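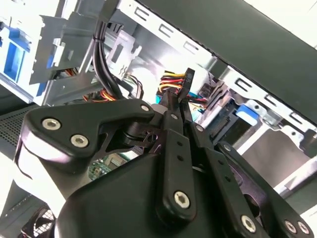 Hikance cell, gripper service and re-teach. August, started 8:20 a.m.

The counter on the Lenden gripper rolled past 3,000 cycles last night, so this morning was service time. I had been looking forward to it (I know, I know) because the right finger had started to feel lazy on release, and I wanted to get in there and find out why before it got worse. Arm parked, air and power locked out, hex keys on the mat, coffee well away from everything.

Play at the pivots first. I held the housing in one hand and rocked each fingertip side to side with the other. Left side was tight, lovely, same as when we built it. Right side had a little click in it. I marked every screw head with a paint pen before touching anything, then checked them from the housing out toward the tip. The upper pivot screw on the right linkage had backed off by a hair. It took a small turn to seat. Pulled it, cleaned off the old threadlocker, put on a fresh drop, ran it back in and worked the joint by hand until the click was gone and the arm still swung freely. Please don't just crank these down! If the link stops falling under its own weight, it is too tight and the motor will let you know.

Also cleaned out the linkage. There was a surprising amount of gray fluff packed in behind the plates. Every old PC gives us a bit of its dust, and it all ends up in there sooner or later. Soft brush, vacuum nozzle held close, then a lint-free wipe with a tiny bit of the dry lubricant. No spray oil. Vasanthi tried spray oil in the first month and we had a gripper wearing a felt coat by the weekend.

9:40. Power back on, homed, opened and closed the fingers a good long while with nothing between them. Motor current is flat again on release. Very happy with that. 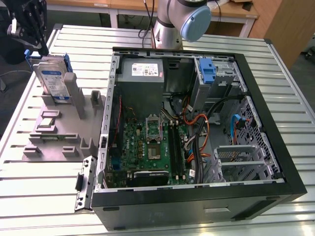 Next job was the base frame check, meaning the relation between the arm, the table and the fixture. I did the touch-off on the reference posts and the arm came back inside our limit on all axes, but the slope was a little off toward the back, so I went hunting. One of the bolts under the fixture had settled. The gray tray sits to the left of the tower on the slatted aluminum table, and the hard drive goes into its rear slot standing up, still in its blue caddy, so any tilt in the tray gets bigger by the time you reach the top of the drive. That is where the fingers work. I loosened the tray, wiped the slats under it, pushed it up against its stops and tightened it again corner to corner. Touch-off after that was beautiful. I re-taught the rear slot pick and the approach point above it, and left the lower pockets alone since their numbers had not moved.

Note for Sreekumar: the old approach point for the rear slot is saved as a backup in the Hirum program folder. Don't load it with the tray where it is now. I renamed it so it can't be picked by accident, but I know how fast you click.

Tried the drive pick at 50 percent speed, then at 100. At half speed it has always been good. At full speed we used to get a little nod from the drive as the fingers closed, and that has gone away completely. My money is on the loose pivot for that one, with the tray tilt helping it along, though I fixed both in one morning so we will never have proof. I should have run the test in between. Next time.

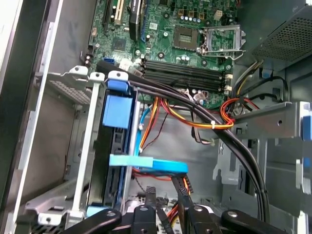 Cable clearance is the part of this cell I keep coming back to, and I think we finally have a decent rule for it. The trouble with a tower on its side is that the harness lies wherever it wants. The board and its sockets hold still for us, but the wires are different in every case, and a path that was clear in one machine goes straight through a loop in the next. In this one the thick black bundle comes over the memory slots and sweeps down the right side, and the two narrow prongs of the gripper end up pointing right into the cables on the way in. So the new approach stops higher up, looks at the harness, turns the wrist if it needs to, and only then goes down. It costs a little time per case and I don't mind one bit. Before the change the fingers would sometimes pick up a wire along with the part, and then somebody had to hit stop and go untangle it.

I wrote the stop height as a named value in the Hirum settings, clear_high, so it can be changed in one place. Every path into the case now goes through it. If you add a path, use it too - even for the short moves, even when you are sure.

While I had the wrist down low I checked the force limits as well. They had been set generously back when we were still learning what a stuck connector feels like. I brought the insertion limit down and tried it against a scrap board from the Namboodiri shelf, pushing on purpose in a bad spot. The arm stopped and backed out with no mark on the board. I repeated it with the wrist turned both ways and got the same result. Lovely behavior, really, and a big change from where we were in spring!

11:15. Wrist camera next. Lens wiped, mount screws checked, cable loop behind the wrist re-tied a bit longer so it doesn't pull at full rotation. The old tie had a bite mark in it from the joint cover. I ran the seven calibration poses and the fit came out better than last month's. Saved it under the new name and moved the old file to the archive folder.

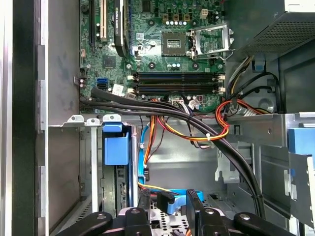
Does the wrist camera have to be recalibrated every time the gripper comes off?

Only if the camera mount is loosened too. The gripper and the camera bolt to separate faces of the wrist plate, so you can take the gripper off, put it back against the dowel pins and carry on with the saved calibration. Do a touch-off afterward to check the fingertips. If the mount screws have been turned at all, run the seven poses again.

(Vasanthi asked me that at lunch and I realized it wasn't written down anywhere, so now it is. I will copy it onto the card in the cell door as well.)

Afternoon was all dry runs. Fingers open, full path into the case and out, no grabbing, just watching the clearance from the side with my hand on the stop button. Then the same with the wrist turned. I found one spot near the drive cage where the back of the right finger passes closer than I like on the way out. It doesn't touch, but I moved the exit point up and toward the middle of the case and now there is plenty of daylight. The exit now goes back through clear_high the same way it came in.

Things I didn't get to:

Fingertip pads. They have some life left but the left one is starting to polish. Spares are in the second drawer, and both should be changed together.

The blue latch release. We still push it from a fixed angle and I want to try it with the wrist tilted a little, so the fingertip lands flat on the tab. Sreekumar has a sketch of this somewhere, please dig it out!

Slats. Screws are still finding their way into the gaps in the table. Someone please run the magnet wand along them before the next long session.

Service counter reset to zero at 4:30 p.m. Paint marks are on all the linkage screws now, so a quick look at the start of each shift will show whether one has turned. If the right upper pivot moves again, don't just retighten it, come get me - I want to look at the thread under the scope. Cell left homed, air off, key back on the hook.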